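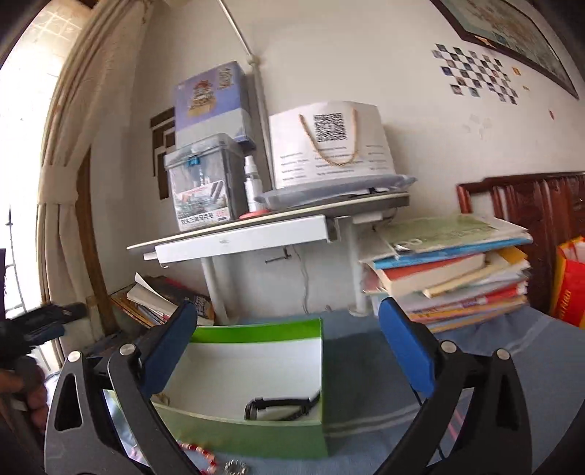 Nov 10, 2020
2 min read

Jewellery day. I had promised myself I would do the tax letters, so naturally everything I have ever worn on a wrist is now on the bed.

It started with the drawer, which would open 2 cm and no further. Something had wedged itself across the back and I spent 21 minutes poking at it with a ruler. Parvathi rang in the middle of this to ask whether I was busy. I said I was having a sort-out. She said, 'Again?' and told me all over again about the wardrobe system she bought in June, a Stiltberg, with felt-lined trays for earrings. I have a green box. It came with something in it, years ago, and I kept the box and lost the something.

The plan was watches in the box, bracelets elsewhere. Simple enough until you have to say what elsewhere is.
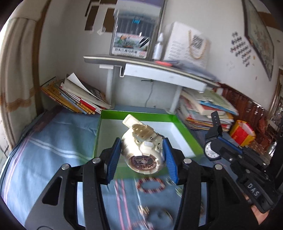
The white one and the black one. The box is for them, in theory.

I do like the white watch. It is far too sporty for me — I have never timed anything in my life except eggs — but the rosy face cheers me up. The black one I can read without my glasses, so that is the one that gets worn. I suppose there are 365 days in a year and the white one could have a few of them.

The bracelets are harder. Beads breed. I had no memory of half of these, and I'm fairly sure one belongs to Jeanine, who will never ask for it back and will never forget it either. 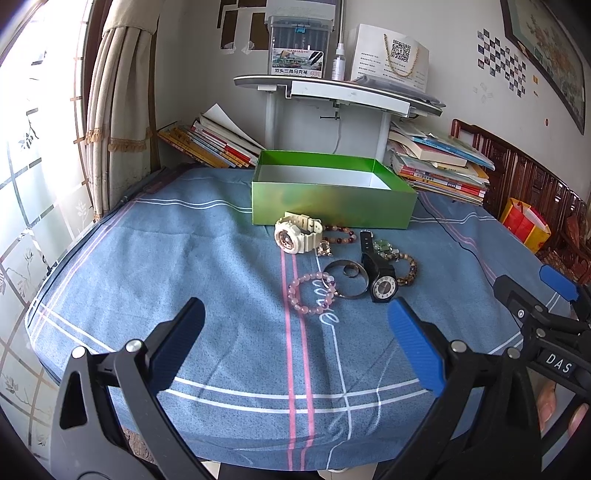
So I tried sorting by colour, then by how often I wear them, then by who gave them to me, which took longest and made me feel guilty about Anil, whose birthday I missed. Must write. By teatime I had gone back to colour.

Tax letters still in the kitchen. Ilango is coming at eight and will want feeding, and I can't go to bed until the bed is cleared.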